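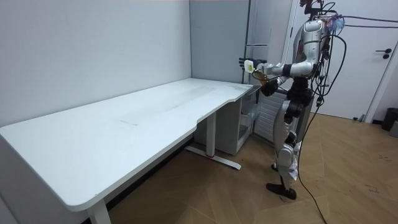 Dineo wrote: Gray smudges on a white top come off with dish soap and a damp cloth. Wipe again with plain water and dry it.

xuan_ly: Soap did nothing on mine. I used a melamine sponge.

Dineo: Those dull a matte finish — I ruined a shelf that way in March. Soap first, leave it 2 minutes.

pmtshali: Agree with Xuân on the sponge, if you go light. Do the legs too. Dust sits on the feet.

xuan_ly: Mine is 12 years old and still looks fine.

nelly_b: Does a desk need a gap at the end if there's a cabinet next to it? I like room for a mop.

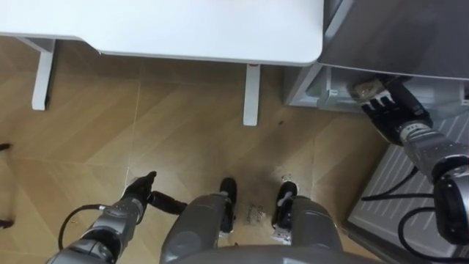

Comments (2)

Somtochukwu: Soap worked on my desk. The thin marks needed a second pass.

Petronella: Still say sponge — test it under the edge first.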